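Grutwood Wine Circle
Minutes of the May meeting, 23 May 2019

Kept by me, Kavitha Devadiga, again, and I was drinking too, so please send corrections.

Present: Gopinath Kartha (chair), Indira Sastry, Borislav Ivanov, me, plus the regular crowd on the sign-in sheet. Apologies from Anitha Rai, who is visiting her sister and told us to save her a glass. We did not save her a glass. Sorry, Anitha!

1. Last month's minutes
Passed with one change. Borislav wants it written down that he never called the Skimside rosé "pool water." He says he called it "a bit thin." Fine, Borislav, it's written down.

2. Money
We have $1,000 in the account after paying for glasses. Indira thinks we should keep half of that back for the fall dinner and I agree with her. Gopinath would like to spend more on bottles (of course he would). We settled on keeping half back and looking at it again in August.
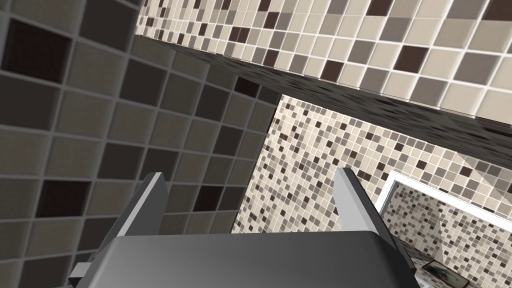 Large square wall tiles, with an open gripper in front.

3. Tonight's tasting
We had 8 bottles, all reds, all under the price cap. I won't type up everybody's scores, just the parts people argued over.

The Magagula blend came out on top, and by a lot. Lots of plum, a little smoke, and it got better the longer it sat in the glass. I went back to it three times, purely for the minutes. Indira found it too sweet on the finish and gave her top marks to the Skimside Syrah instead, which I thought was all pepper and not much else. We went back and forth on that one for a while and I still think I'm right.

The Ballix was corked. Gopinath noticed it first, then the rest of us stuck our noses in and wished we hadn't. He still has the receipt and will take it back to the store.

4. Cellar trip
Borislav talked to the people at Skimside and they can take 11 of us for a Saturday tour with lunch. They make 4,000 cases a year, so it's a small place, and he says the owner pours the samples herself. Lunch is cold cuts and salad, and they'll do a vegetarian plate if we ask ahead. Sign up with Borislav by email, please, and not by telling him in the parking lot.

We need drivers who are happy to spit! Indira said she'd take one car. We're still looking for a second.

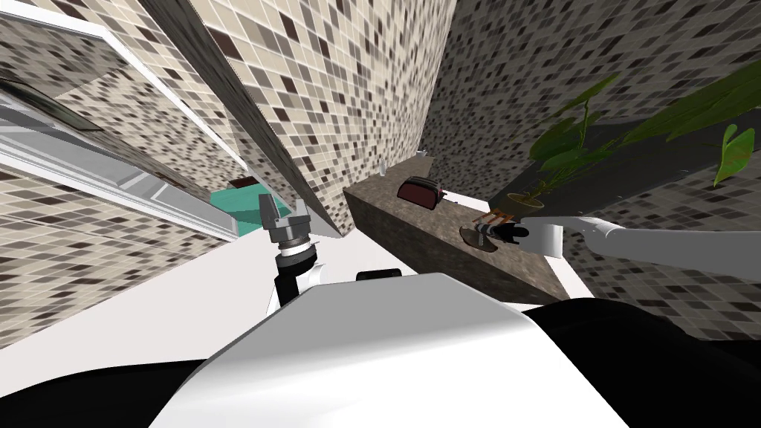

Counter and cabinets, plus a small striped object held in a black gripper.

5. Fall dinner
Moved to November so it doesn't run into Gopinath's daughter's wedding. The menu is wide open. I put in a word for short ribs, Borislav wants lamb, and somebody at the back said "chili" and got more support than either of us. Indira will ask everyone for two dish ideas before the next meeting.

There was also a long talk over whether to pour blind at the dinner. I like blind tastings but I don't like juggling paper bags while I'm eating. Left open for now.

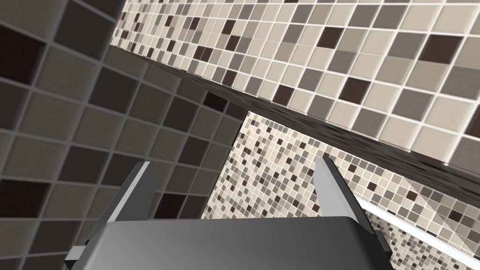 Gopinath offered to bring his two decanters to the dinner if somebody else washes them afterward. I said I would, and I'm already a little sorry.

6. Other stuff
Dues are owed by the end of June. Cash or check to Indira.

Whoever left a gray cardigan on the coat rack, I have it at my house.

Next meeting's theme is whites from anywhere except California. Anitha picked it before she left. One bottle per household, chilled before you get here, please, as the fridge fills up fast.

We wrapped up at 9:40 and finished the Magagula while stacking chairs.

K.D.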